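Docs > Workcells > Tableware line > README

Filed under: Automation, Workplace Trials, Data

# Tetudico bowl-stacking set, Sultberg site

Maintainer: Kadir Akbulut
Shift liaison: Kayode Oyelaran
Status: in use, trial phase 2

## Summary

This repository holds recorded runs of a two-arm tabletop cell handling bowls, together with the shift notes kept by the people who work beside it. The runs were made at the Haruna kitchenware return room in Sultberg, where loaned tableware comes back from canteens, gets washed, and is sorted and stacked for the next delivery. Transport in and out is done by Fastport.

The set has two uses. The first is training and checking stacking policies for light, nestable items. The second is tracking how the job of the sorting staff changes when part of the stacking is handed to a machine. Most users will want only the first. The notes for the second are in `shift_notes/` and can be read without any of the robot data.

## Contents

- `runs/` : 2492 recorded runs, one folder each
- `runs_reviewed.csv` : list of the 993 runs reviewed by a member of the sorting staff
- `shift_notes/` : plain text, one file per shift
- `audit/` : 100 runs reviewed twice, by different people
- `tools/` : playback and export scripts
- `CHANGES.md` : version history

Each run folder contains the head view, the joint positions for both arms, gripper opening values and a short metadata file. The metadata file gives the task variant, the bench, the operator code and the outcome label. Runs without an outcome label have not been reviewed and should not be treated as successes.

## Task

The cell builds a nested stack from single bowls. One arm carries, and the other either steadies the stack or stands by with its gripper open. Color order is set by the task variant and is recorded in the `order` field, bottom to top. Variants with the prefix `fx` use a fixed order. Variants with the prefix `fr` leave the order to the operator.

Benches are not cleared before a session. Pens, bottles, small boxes and hand tools stay where the staff left them, as long as they are outside the stacking area marked in the bench file. A policy trained on bare tables performed poorly in the return room, and the first version of this set was withdrawn for that reason. Objects at the back of the bench are not labeled and are not part of the task.

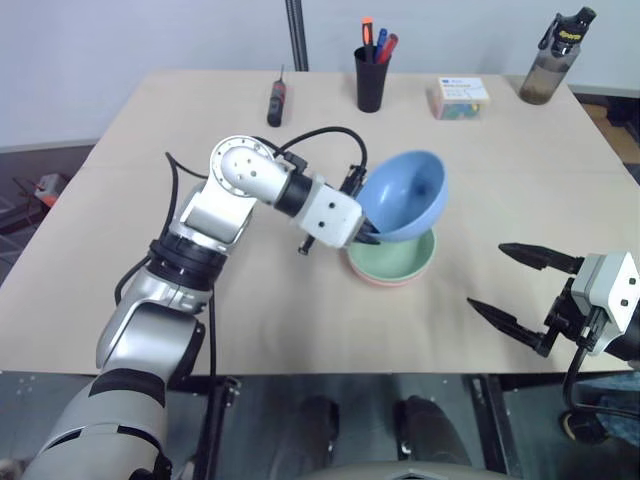

*Fig. 1. Left gripper at the rim of a tilted blue bowl, above the green and pink bowls. Right gripper open.*

Bowls are light and the rims are smooth, so the grip point matters more than the force. A fingertip placed too far inside the rim tends to catch on the bowl below during release. Runs where this happened carry the tag `drag`. They are kept in the set on purpose and are useful as negative samples. To leave them out, pass `--skip-tag drag` to the export script.

## How the runs were made

Operators guided the arms by teleoperation during normal working hours. All of them were sorting staff from the Haruna room who had completed the bench training. No outside operators were used. Sessions were kept short and were rotated with manual sorting, and an operator could end a session at any point without entering a cause.

A run starts when the first bowl is approached and ends when both arms are back at rest. Pauses are not cut. If a coworker spoke to the operator or the operator waited for a fresh crate, the wait is in the recording. Trim on joint velocity if you need tight clips; `tools/trim.py` does this with a threshold you can set.

No audio was recorded. Runs in which a face was visible were removed before release.

## Outcome labels

`ok` : all bowls nested, stack upright, both grippers clear

`lean` : all bowls nested but the top bowl sits at an angle

`short` : one or more bowls missing from the stack at the end

`stop` : run ended by the operator or by the safety circuit

Reviewers disagreed mainly on `ok` versus `lean`. The staff who pack crates were stricter than the staff who only sort, as a leaning stack does not fit the crate divider. The audit folder keeps both labels for every run in it. Where a single label is needed, use the one from the packing reviewer.

## What changed in the room

Before the trial, each person on the return side sorted, stacked and packed for a full shift. With the cell running, stacking of standard bowls is done at the bench under supervision. One person covers the cell and the crate supply for it. The others sort and pack as before.

Points taken from the shift notes:

- Repeated wrist movement is lower for the person on the cell. Standing time is the same.
- Supervision is harder to combine with sorting than planned. The early schedule assigned both to one person. This was dropped in May after requests from the evening shift.
- Chipped bowls used to be found while stacking by hand, by feel. The cell does not detect them. A manual check was added at the sorting table, and it takes back part of the time saved.
- Staff who had operated the arms found faults sooner than staff who had only watched. Bench training is now offered to everyone in the room, including part-time staff.
- Talk at the benches is reduced. Several notes mention this as a loss. The second sorting table was turned so that the person on the cell faces the rest of the group.

Oyelaran's comment on the schedule change, from the notes: "The cell does the stacking. The person next to it is still doing a job, and the roster has to count it as one."

Pay grade for the cell position was under discussion when this version was prepared. The notes record the discussion as raised by staff. They do not represent a position of Tetudico.

## Known limits

- Bowls only. Plates and cups were tried on another bench and are not included.
- Right-arm carries are rare. Most operators chose the left arm for the top bowl.
- Lighting is indoor ceiling light. Runs recorded near the loading door have stronger shadows in the afternoon.
- Gripper opening values drift slightly over a long session. Zero them with `tools/rezero.py` before comparing runs from different shifts.
- Tuesday is the main delivery day, and runs from that day contain more pauses and more `stop` labels. Do not read this as a hardware fault.

## Use

Export the reviewed runs at default settings:

`python tools/export.py --list runs_reviewed.csv --out ./export`

Split by operator code, not by run. Operators have clear habits in approach angle, and a random split by run gives scores that do not hold up with a new operator. Operator codes must not be used to rank or compare individual staff. This is a condition of the site agreement and applies to derived sets as well.

Corrections to labels go to Kadir Akbulut. Questions on the shift notes go to Kayode Oyelaran. State the run folder name and the version from `CHANGES.md`.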